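Clusum Extends Window Replacement Grants to Older Homes

The town of Clusum will widen its window replacement program in April, opening it to owners and tenants of older homes in the Colen and Medrano districts. The housing office confirmed that 1,088 households will be able to apply under the new rules.

Until now, grants were limited to buildings listed on the town's repair register. Applicants in Colen and Medrano will no longer need a listing, but must show that the windows in at least one bedroom are single-glazed. 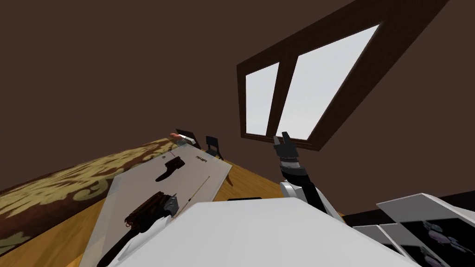
Grants will cover the cost of new glass, seals and fitting. Wooden frames in sound condition may be kept and reglazed. Work must be carried out by an approved contractor and completed within 18 months of the award.

The office expects to process the first 100 applications before the summer. Households with young children or residents over the age of 70 will be considered first. Tenants must submit written consent from the property owner.
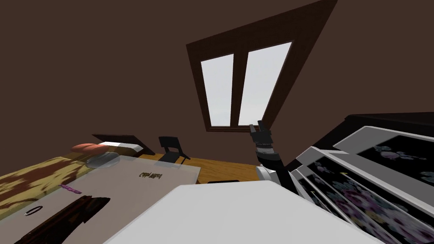

How to apply

Forms are available at the town hall and at the Clakurberg branch office, which is open until 6 p.m. Applicants should bring proof of address and 2 written estimates for the work. Incomplete forms will be returned without review.

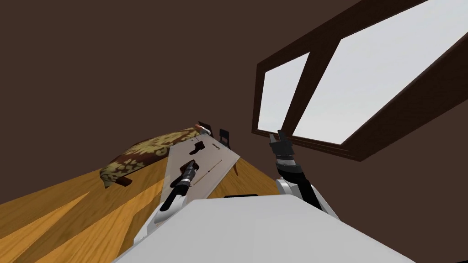

A large window set in a dark brown wall.

Decisions will be sent by mail. Residents who were turned down under the earlier rules may apply again without paying a second filing fee.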